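Breltbridge Bean Records, data card

What it is
Germination and harvest records for climbing and bush beans grown in backyards in Breltbridge and, after some begging, Ermont. 69 varieties, one CSV, many opinions. The opinions are in the notes column and have been left as written.

Last revised May 31, 2019, by Anayeli Galindo. Original spreadsheet by Arūnas Uibo, who coloured the cells to mean things and then lost the key. The colours did not survive export.

Files
beans.csv: one row per sowing
growers.csv: grower codes and soil type (self-reported, so everybody has loam)
names.csv: synonyms, e.g. Chidiac Purple, which three growers list as Chidiac Black and one as "the good one"

Columns worth explaining
sown: date the seed went in. Most sowing is in October. Rows with an earlier date are either greenhouse sowings or optimism; check the notes.
germ_pct: percentage up after 19 days. Blank means not recorded. Zero means zero, usually snails.
dry_yield_g: shelled weight in grams. Growers who ate the crop green have left this empty, and fair enough.
flavour: 1 to 6. Treat with suspicion. Growers rarely mark down a bean they have watered all summer.

Known problems
Zetgate Runner appears under two codes. We think they are the same bean. Their growers do not.
Frost damage was entered as "frost", "Frost" and "bloody frost". Only the first two are merged.
Yields over 40 g per plant should be checked against the grower's neighbour.

Licence
Use it for anything. Send corrections to Anayeli, with the row number, please.
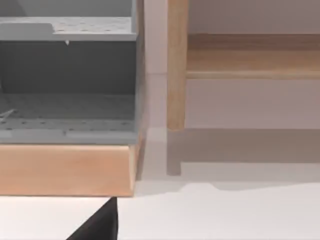
Drying notes matter for dry_yield_g, as a bean weighed damp makes its grower look talented. Spread shelled beans in a single layer and leave them until a fingernail won't mark them. Perforated shelving suits the job, with rows of small round holes in the upper shelf and the lower one too, and a raised lip along the front of the bottom tier to discourage runaways. Measure your beans against the holes first. Row 212 is one of the small ones, and its yield is an estimate.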